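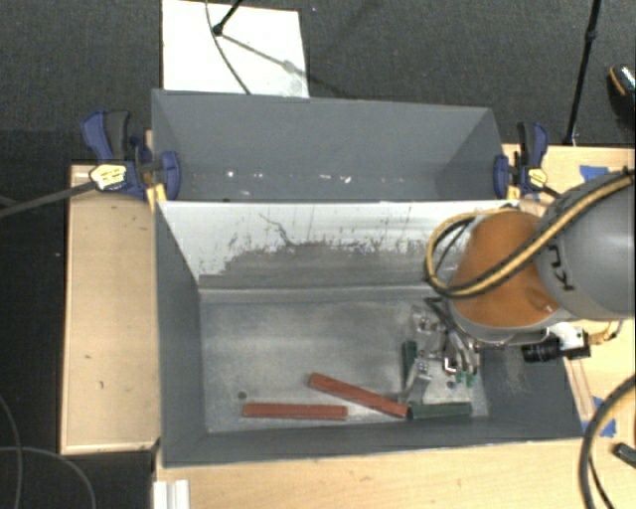
Typewriter repair shop to move to Pindeno after lease ends

Hernano, the typewriter repair shop, will leave its premises on Betora Street next month and reopen in Pindeno, its owner Ingegerd Björklund confirmed on 20th May. The last day for dropping off machines at the old address is 2 June. Anything already booked in will be finished and returned as normal.

The shop has been at the same address for 14 years. The lease was not renewed, and Björklund said she had looked at three other places in town before settling on Pindeno, where the rent is lower and there is a ground-floor entrance at the back. "People carry these things in their arms," she said. "A standard office machine is heavy, and we have had stairs all this time."

More than 400 typewriters will go with it. Most are spares machines, kept for their type slugs, springs and carriage parts, and a good number of those are Blomqvist portables from the 1950s. New draw bands for the Blomqvist are no longer made, so Hernano cuts its own from cord and fits the original hooks. Platens are still sent away for recovering, and customers should allow six weeks for that – longer in summer.

Maarja Mets, who joined the shop as a trainee and now does most of the portables, will run the new workshop from Wednesday to Saturday. Björklund will be there two days a week and will go on taking the wide-carriage and script machines herself.

Prices are going up slightly. A full clean and service on a portable will cost £444 less than nothing to those who saw last week's misprinted leaflet, which gave £444 for the job; the correct price is £95, with ribbons and new feet charged on top. The leaflet has been withdrawn and anyone who was quoted from it will pay the lower sum.

The Saturday type-in, where people bring their own machines and write letters for an afternoon, will carry on at the library on Betora Street. Qiuyue Long has taken over the bookings. There are tables for eight, and beginners can borrow a machine if they ask beforehand. Elite and pica ribbons in black, and black and red, will be on sale at the door, cash only.

Mets said the new shop would not take electric models at first. "We'd like to, but the bench for them needs its own wiring and that isn't in yet," she said. Owners of electrics waiting for parts will be phoned this week – those who have changed their number since leaving a machine should get in touch with the shop.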